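Stopping rule (statistics)

A stopping rule is a statement, fixed in advance or applied as data come in, of the conditions under which the collection of observations in a study will end. The simplest rule is a fixed sample size: the study ends when a given number of observations has been made. Other rules depend on the data themselves, as when a trial ends once the estimated effect passes a boundary. Whether the stopping rule should affect the conclusions drawn from the data is a long-standing point of difference between frequentist and Bayesian methods.

Definition

Let x1, x2, ... be observations taken in order. A stopping rule assigns to each n a decision to stop or continue, which may depend on x1 through xn but not on later values. The number of observations at the point of stopping, N, is then a random variable. In probability theory N is called a stopping time. The rule is called proper if it stops with probability one.

A rule is noninformative for a parameter if, given the data already seen, the decision to stop does not depend on that parameter. A rule that depends on the data only through the values recorded is noninformative in this sense. A rule that depends on something related to the parameter but left out of the record is informative, and must be included in the model.

Example

Suppose a series of independent trials, each ending in success or failure, yields 8 successes in 32 trials. Two designs could have produced this record. In the first, the number of trials was set at 32 and the number of successes was left to vary. In the second, trials were to continue until the eighth success, and the number of trials was left to vary.

The first design gives a binomial distribution and the second a negative binomial distribution. As functions of the unknown success probability p, the two likelihoods are proportional: both contain the factor p^8 (1 - p)^24 and differ only in a constant. The p-values for a given null hypothesis are in general different, as the set of outcomes counted as "at least as extreme" is not the same under the two designs.

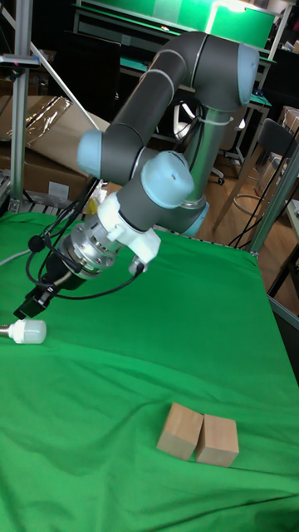
Frequentist treatment

In frequentist testing the error rate is a property of the whole procedure, including the rule for stopping. If a test at the five percent level is repeated after each new observation, and the study ends at the first significant result, the overall chance of a false positive is larger than five percent. For a normal mean with known variance, and with no upper limit on the sample size, that chance tends to one. This follows from the law of the iterated logarithm.

Group sequential designs control the error rate by fixing a number of interim looks and using a stricter threshold at each. Alpha spending methods allow the timing of the looks to vary by assigning part of the total error rate to each look as information builds up. Estimates made after early stopping are usually biased away from zero, and adjusted estimators are available.

Bayesian treatment

Under Bayes' theorem the data affect the posterior distribution only through the likelihood. Where the rule is noninformative it contributes a constant factor, which cancels, and the posterior is the same as it would have been under a fixed sample size. This result is often called the stopping rule principle and is a consequence of the likelihood principle.

The result has limits. It applies when the prior does not itself depend on the design; the Jeffreys prior, for instance, differs between the binomial and negative binomial cases above. It does not mean that a Bayesian procedure has good frequentist error rates under every rule. With a flat prior on a normal mean, a researcher who samples for long enough can make the 95 percent posterior interval exclude zero, even when the true mean is zero. With a proper prior and a Bayes factor against a point null, the chance under the null of ever reaching a factor of k in favor of the alternative is at most 1/k. For a factor of 50, the bound is two percent.

Reporting

Reports of sequential studies commonly state the rule, the number and timing of interim looks, and any departure from the plan. Studies that were stopped without a stated rule are harder to interpret in the frequentist setting, as the reference set of outcomes is not defined.

See also

Likelihood principle
Optional stopping theorem
Sequential probability ratio test
Negative binomial distribution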